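Jevthorpe project report: the planner half
June
by a second-year on the Skevidville team

So my part of the project was the software that decides where the base should park before the arms do anything. Before this term I thought that was the easy part (ha). Our first version took the table edge from the depth points, fit a line, and drove up to it. It worked great in simulation! Then we tried it in the Ustmont lab and the line kept jumping, mostly on the shiny dark tabletop, where the depth readings get patchy.

I ended up splitting the planner into 2 stages. The first one only looks for the floor and keeps a running map of what's free to drive on. The second looks for a box on a table and scores 12 parking poses by reach and by how much of the box opening the head view gets. If the top two scores are close, it stays with the pose it already had — that one rule got rid of most of the wiggling.

The open box on the dark table is the target in both views.

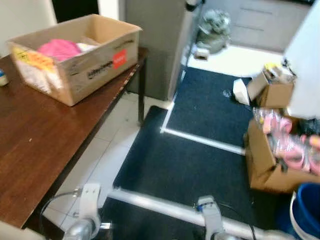
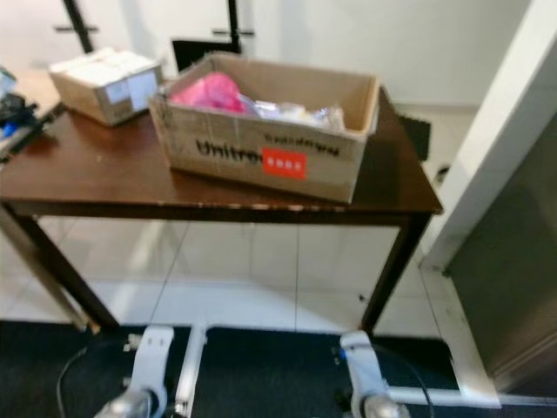
Lazaridis, reading my draft, asked why the planner doesn't just trust the printed side of the box to get its angle, and whether I'd tested with the lettering partly covered. Fair question. I had tried it, and the match fell apart whenever a sticker hid part of the print, so I went back to fitting the top rim. The rim fit has its own trouble with bent walls, but averaging over 7 readings smooths that out pretty well.

Still on my list: the replanning timer is hard-coded, and the log viewer crashes if you scroll while it's recording. I'd like to fix the timer first.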